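Two Cups and a White Table
Reading time: 5 minutes

I have bought a white table. To be accurate I have bought two, both white, pushed up against each other so that from the doorway they pass for one large confident table. They came out of the back of a closing-down office in Skarnham in January, and the man wanted 50 for the pair, which I paid without haggling and have been quietly smug about ever since.

Regular readers (hello, Malte) will know what the old desk was like. It was brown, it had drawers, and the drawers had things in them. I once went looking in it for a stapler and came back with a tent peg, a bus pass for a town I no longer live in and half a packet of throat sweets that had become a single throat sweet. I am not a dirty person. I am a person who puts things down.

The theory of the white table is that you can't put things down on it without noticing. Brown wood is very forgiving. It will take a biro, a receipt, a dead battery and a raisin, and keep all four secret for years. White gives you up at once. I wiped it over on the first evening, stood back with the cloth in my hand and felt like somebody in an advert for a building society.

So for the past few weeks I've had one rule, which is that most of the table stays bare. The keyboard is allowed. Whatever I'm working with is allowed while I'm working with it. Everything else has to go in a cup or leave the room.
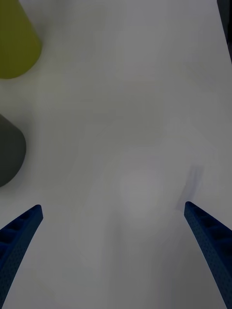 Rūta Kivi wrote in after the last post to say that a bare table is only a table whose mess has been moved to the floor, and that before I went on about it any further I should tell everyone what was underneath. She added that she had tried the same thing with a kitchen worktop and that within a fortnight the ironing board had become the worktop.

Fine. Underneath there is a box. It is the box the old drawers were emptied into, and it has the word SORT on the side in capitals, written by me in a much more energetic mood. I have sorted perhaps the top layer. Below that it gets geological. But I maintain that a box on the floor is an improvement on a drawer, as I stub my toe on it daily and a drawer never once held me to account.

The rule about cups wants explaining. I read a good deal about desk organisers before I bought the tables and nearly went for a thing by Wunderlich that had compartments, a lid and a little groove for, I think, a single pencil. It was 47. I had it in the basket. Then I remembered that I'd paid 50 for the tables themselves, and that an object for holding pens had no business costing nearly as much as the furniture it stood on. There was a deluxe version at 149. I shut the laptop and went for a walk.

What I used instead was paper cups, of which I own a great many. They are left over from the street party in Dustport, where Pieter Mkhize was put in charge of drinks and ordered 2,000 in assorted colours for a road with eleven houses on it. We all took some home. I believe the rest are holding up his garage.

A paper cup turns out a decent organiser as long as you don't ask much of it. It is light, it is narrow at the bottom, and anything taller than itself will have it over. Scissors are out of the question. Pens are fine if you lean them round the edge evenly, like people being polite in a lift. What it does best is small awkward round things, the sort that roll off a table when you turn your back and are found in spring. Bottles, cans, batteries, a tube of glue. You drop one in and it stays where it was put, and you can see from above what you've got.

I tried to have a system. Grey was going to be for things I meant to keep and yellow for things on their way out, and for two days I was insufferable about it. Then I had to ask myself what I meant by "keep". A small bottle with something in the bottom of it is plainly a thing one keeps, at least until one has found out what it is. An empty can is plainly on its way out. Yet the can has a habit of being on its way out for a week at a time, because the recycling is downstairs and the cup is right there, and a can in a yellow cup looks so much as if it has already been dealt with. 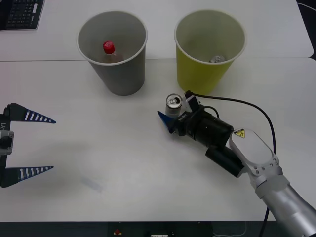
The other difficulty is the join. Two tables that pass for one from the doorway stop passing for one when you try to stand a cup across the line. The floor in my flat slopes gently towards Pritau, as does everything else in this street, and I've had a folded beer mat under one leg since the beginning. It helps. It also means there is a faint difference of opinion between the back table and the front one, and crumbs have taken sides. I go along the gap with the edge of a bit of card every so often and what comes out is always toast.

Radek Kováčik has offered to clamp them together for me, but I've seen his shelves.

I have kept it up longer than I expected. The old desk went to Inese Kļaviņa, who wanted something with drawers and has already rung to ask whether I'd like my tent peg back. (I would. It can go in the grey cup.) The box is still under the table. I've made a bargain with myself to take one thing out of it each evening and decide, there and then, what colour cup it belongs in. Yesterday's was a door key. I've tried it in every lock in the flat and it fits none of them, and it is now sitting in a third cup, a green one, which I hadn't planned on having.

Posted Mar 3, 2022

Contact | Copyright, all rights reserved | Back to top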